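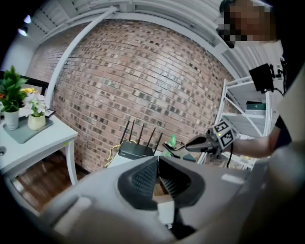 Otis Calloway

Home | Notebook | Routes | Kit | Contact

April, 7.40 am

Waxless skis and snowshoes checked before the Clandel walk. Two pairs of snowshoes have frayed heel straps. Swapped them for the Brollier spares, which are stiffer and need pulling through twice. The old straps are in the bin under the bench if anyone wants the buckles.

Walked the lower loop to the Akbari hut yesterday. It took 90 minutes at group pace with one stop. Snow firm in the trees, rotten on the south side after the second bridge. I went in to the knee there and so will the guests. Move the track up to the old fence line.
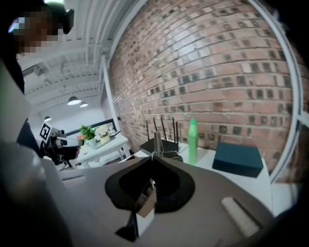 From the fence it is an easy climb to the viewpoint, and the marker poles can stay where they are. Pole 211 is leaning. Take a mallet.

Hare and marten tracks by the stream, nothing fresh higher up. Still no answer from Flastulard on the poles we ordered. Will ring again after lunch.

To do: print the new map, refill the flask box, dry the blue gaiters. Parking sign still says winter hours.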